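Posted in: Working papers / Waste & Households
June | Chidubem Adebisi

4. Lid colour, body colour and the kitchen bench

4.1 Kerbside colours indoors

Section 3 dealt with what goes out to the kerb. This part is about the step before it, the bench or the cupboard under the sink, where most of the sorting gets done and where councils have very little say. Kerbside lids are more or less settled in the areas we looked at. Indoor containers aren't. People buy whatever is at the shops, or use an ice cream tub, or a shopping bag on a door handle.

The survey went to households in Okoro and Flekness, 434 usable returns. Renters under-represented, see limitations. Respondents were asked to name the colour of each indoor container and say what went in it. Free text, coded by hand, which took far longer than planned. Agreement between coders was acceptable for colour and poor for contents ("bits and pieces", "the usual", "whatever the kids leave").

Main pattern: grey is read as rubbish. Fairly steady across both towns and across age groups. Green is the messy one. In Okoro green mostly means food scraps, in line with the council's lid. In Flekness the green lid is garden only and indoor green containers get used for recycling nearly as often as for scraps. Yellow means recycling where people have lived in the area a while, much weaker for recent arrivals. Anything in between, lime, chartreuse, the sort of colour a shop calls "citrus", was assigned to whichever service the respondent already had on their mind. We did not expect that and didn't design for it, so treat as a lead only.

4.2 Bottles with something left in them

Most complaints from the sorting side concern part-full bottles. Cooking oil, cordial, shampoo, medicines. The Cluvel depot keeps a log and liquid residue is the most frequent entry by a long way. Households, asked about the same thing, split three ways: tip it down the sink and recycle the bottle, bin the lot, or leave it on the bench untill someone else deals with it. The third answer was more common then we'd have guessed and tended to come from share houses.

Advice doesn't help much. The Tronari leaflet listed up to 34 separate items depending on edition, with lids on for some plastics and off for others, and the rule on lids changed between editions without the old leaflet being withdrawn. Several respondents had both on the fridge. Colour of the container seems to win out over the leaflet anyway: given a bottle with liquid still inside, people with a grey bin within arm's reach used the grey bin, whatever the leaflet said.

Distance matters as well. Where the containers stood side by side, respondents reported thinking about the choice. Where one was in the laundry or out on the verandah it basically didn't exist at dinner time. Same finding as the earlier pilot, same caveat, self-report.

Position relative to the wall came up in interviews and not in the survey. Two containers pushed back against a wall, tops open, was the arrangement people described as tidy. Lidded containers were liked for smell, disliked for everything else. One interviewee had cut the lid off hers with a bread knife.

4.3 Implications for matching

If councils want the indoor set to follow the kerbside set then the in-between colours are a problem, particularly yellow-green, which sits across 2 services. Options are a printed label (cheap, peels off), a supplied caddy (dear, but used), or picking a hue further from either neighbour. We'd lean to the caddy. Costings in Section 6, still rough.

Not tested here: rim colour. A white rim on any body colour may wash out the cue when seen from above. Worth a proper trial with household lighting, not office lighting.
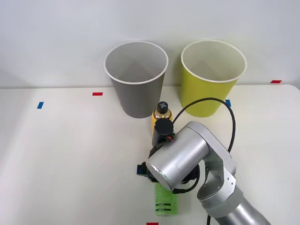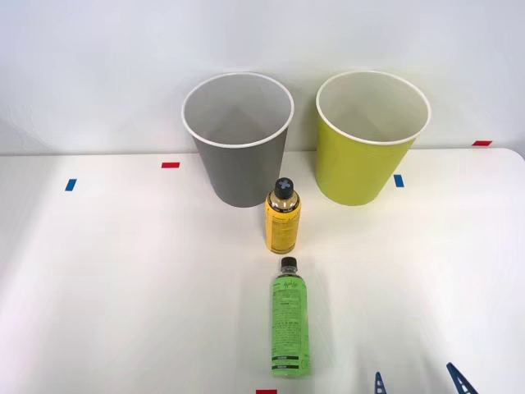
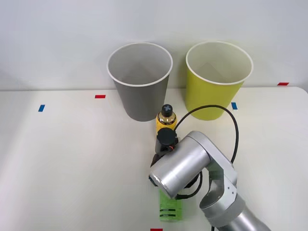
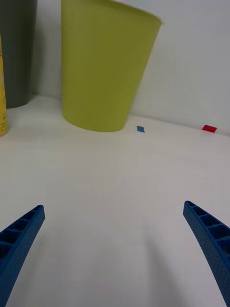

Figure 3. Containers on a white tabletop against a pale wall. Grey and yellow-green bodies with a yellow bottle in the first three panels; fourth panel, closer view.

Contact: Chidubem Adebisi, Household Waste Working Papers | © the author | Back to top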